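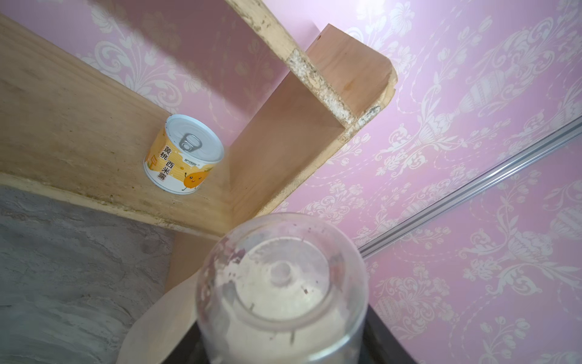

Bimanual workcell procurement

Bimanual workcell procurement is the planning, budgeting and purchase of small enclosed workstations in which two robot arms share a single base. The term is used mainly by colleges, training centres and small research groups, whose purchases tend to fall below the level at which a full engineering tender is required. It covers the arms themselves, the enclosure, the cameras, the household goods used as working material, and the upkeep of all of these over the life of the equipment.

Scope of the purchase

A workcell is usually budgeted under four headings: arms and base, enclosure, sensing, and consumables. The first heading takes the largest share of the initial outlay. The last is often left out of early estimates and then charged to general funds, a practice discouraged in most purchasing guidance.

The base is commonly an aluminium rail to which both arms are bolted by mounting plates. Buyers are advised to confirm whether the rail, plates, wiring and control boards are included in the quoted price of the arms. Where they are quoted separately, two bids which appear similar may differ considerably once delivery and fitting are added.

Enclosures range from open benches to small furnished rooms with papered walls and a patterned floor. The furnished type costs more to prepare but allows household tasks to be practised against a busy background. Joinery for such rooms is generally bought locally. Bare wood and particleboard wear quickly at the edges, and replacement shelves should be entered as a recurring cost.

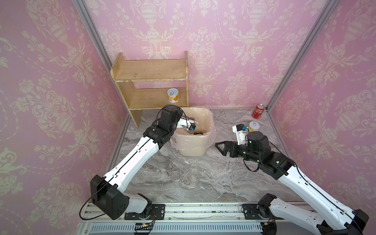

Reach is the property most often misjudged at the planning stage. Each arm should be able to attend to a bin, shelf or cup on its own side, and both should be able to work over the middle of the floor. Published reach is normally measured from the shoulder with the arm extended, and the useful distance is shorter when the gripper must point downwards into a container. A scale drawing, marked with the intended position of every object, is commonly requested from the supplier before an order is placed.

Consumables

Consumables comprise drinks cans, tinned desserts, cups, dishes, bin liners and loose matter used to stand for waste. Items should be bought in matched sets, so that a damaged article can be replaced by one of the same size and label. Clear plastic becomes scuffed and cloudy in use and is treated as short-lived stock. Loose matter spreads to floors and rails, and a cleaning allowance is normally set beside it.

The Proltham scheme

The Proltham scheme was a shared purchasing arrangement under which 17 teaching sites bought workcells to a common specification. Bids were invited in February, and the framework closed to new members on April 30, 2019. Arms and rails were supplied by Wieser, and enclosures by Flendisach. Each site received two arms, one furnished enclosure and a starter set of household goods.

The scheme fixed the annual consumables allowance at 1450 pounds for each site. A review at the Gondbridge site found that about eight per cent of this sum had been spent on cups alone, and the allowance was afterwards divided into separate lines for containers, foodstuffs and cleaning.

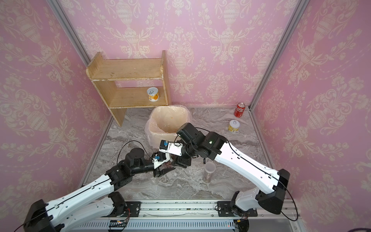

Shared working space carries costs of its own. When two grippers are brought close together, the risk of contact rises, and spare fingers, brackets and cables should be priced with the original order. Cables routed along the outside of an arm are easier to replace than those carried inside it, but they are more exposed to snagging. The Proltham specification required one spare gripper assembly for each pair of arms and a written price for repairs outside the warranty.

Timing and delivery

Lead times for arms and enclosures seldom match. Under the Proltham scheme the enclosures were ordered first, and final payment for the arms was withheld until both had been fitted to the rail and tested within the finished room. Sites carrying out their own fitting were required to provide a level bench, a suitable power supply and clear access on the rail side.

See also

Equipment leasing
Framework agreement
Robot end effector
Whole-life costing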